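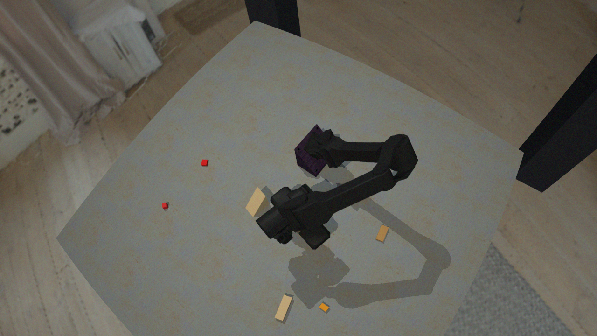
Lime plaster fails slowly, and most of the failure happens out of sight. In the older terraces of Prultstead, the interior walls were finished in three coats over brick, with a total thickness close to an inch. Moisture moves through that depth and leaves at the surface. When the surface is sealed with acrylic paint, the moisture stays behind it and salts collect at the boundary.

A survey of 58 houses in the Mitley district recorded detached plaster in 27 of them. In nearly every case the damage began within two feet of the floor. Repairs made with gypsum had separated from the lime around them, usually along a straight line where the old coat had been cut back.

## Curing and cost

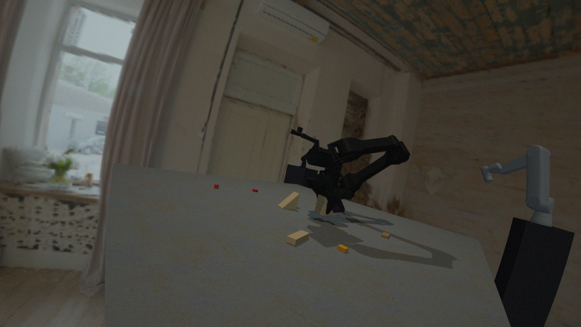 The Yordanov workshop, which handles much of the repair work in the district, uses a putty aged for at least three months. Each coat is left until a thumbnail no longer marks it. In December that can take four weeks per coat, and heating the room does not help. Fast drying stops carbonation and leaves a powdery layer that will not hold the next coat.

Material for a single wall costs almost $700, including hair and washed sand. Labor is extra. The workshop buys its sand from the Drender pit, where the grains are sharp and well graded. Rounded sand is cheaper, but it shrinks more and cracks at the corners of window openings.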